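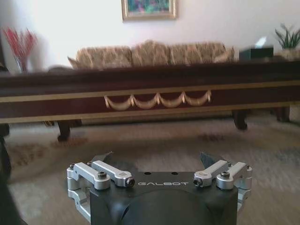
Gripper open, on the way to the long table with the gold swag.

Hello, we're Stiltgate! I'm Nomvula Nkuna and I started this company with Gert Pillay, who had spent years fixing lifts and wanted a job with more daylight in it. We offer home robot trials. You tell us which chores you'd like a hand with, we bring a robot round, set it up in your own rooms and stay with it while it works (and while you ask us everything under the sun, which we love).

Most of what we do is fetching and tidying in living rooms. Sitting rooms are harder than people expect – low tables, patterned rugs, curly furniture legs, a tissue box right where you want an elbow to go. So we practise in furnished rooms, with proper sofas and plants.

Our main package is called Clorkuvier. It's a half-day visit for £346, and that covers the setting up, the trial itself and a written report in plain words about which jobs went well and which didn't. We've done 95 visits so far, mostly in and around Wullitz, and we'll happily travel further if you ask nicely!

Zanele Lekota plans the visits and her brother Unathi looks after the grippers, down to the last little screw. Pejman Hosseinzadeh writes the reports, and he's very strict about it, so if the robot dropped your slippers twice you'll read about it.

We don't sell robots and we don't take commission from anyone who does. New visits open up each November. Ring the office any time after nine and you'll most likely get me.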